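Print this page
E-mail this page

Gallery: teleoperated placing in the armchair task

Trarinbridge, 23 November 2020

The pictures on this page come from the simulated household set recorded for the Requena project. An operator at the Plulport desk drives the arm with a hand controller. Controller pose is mapped to gripper pose at a fixed scale, and the gripper is opened and closed with a trigger. No path planner runs during recording. The armchair task has one instruction, to leave the phone on the seat and withdraw the arm. Each demonstration is saved as joint positions, gripper width and rendered views, and is replayed once before it is accepted.

The October batch holds 38 demonstrations of this task, of which 17 were rejected on replay. Most rejections were for contact between the wrist and the chair wings.
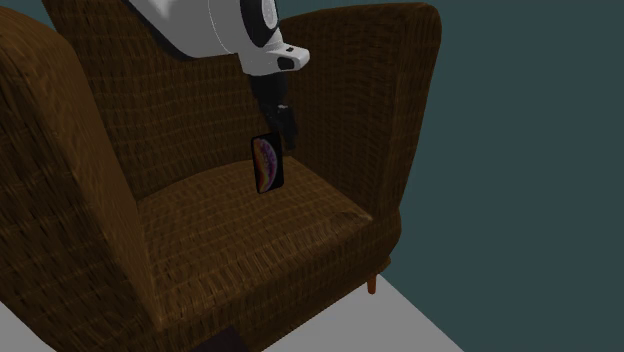 Phone held upright over the back of the seat cushion, screen lit.

Operators are asked to come in from above the backrest and keep the gripper between the wings all the way down. The approach is slow to learn. New operators tend to lower the arm too early and then correct sideways, and the correction is copied by any policy trained on the run. We now discard the first 2 attempts of every session.

Depth is the main difficulty at the desk. The operator works from a flat monitor, and the distance between the lower edge of the object and the seat has to be judged from whichever views are open. Enex, our replay tool, can draw that distance as a line, but the line is switched off while recording so that the operator has only what the policy will have. 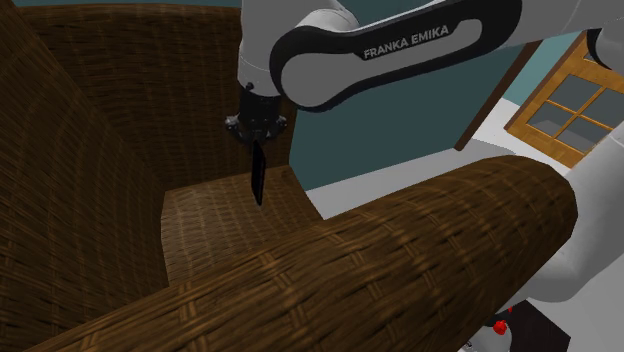
View selection matters more for this task than for the table-top ones. A single camera is rarely enough once the gripper is inside the chair, as the arms and back hide a good part of the working space. From the side, the thick armrest in front covers part of the seat, while the thin black object in the gripper is still clear of it and its lower tip can be followed down to just above the surface. Operators use an angle of this sort for the last part of the descent and a higher one for centring. Switching views is bound to a foot pedal, and the switch times are logged with the demonstration.

Replay is run at the recorded rate, with a tolerance of 900 milliseconds on total duration. Runs outside the tolerance are marked and kept apart from the training split.

Further galleries for the shelf and drawer tasks will be added under the Requena heading.

Print this page
E-mail this page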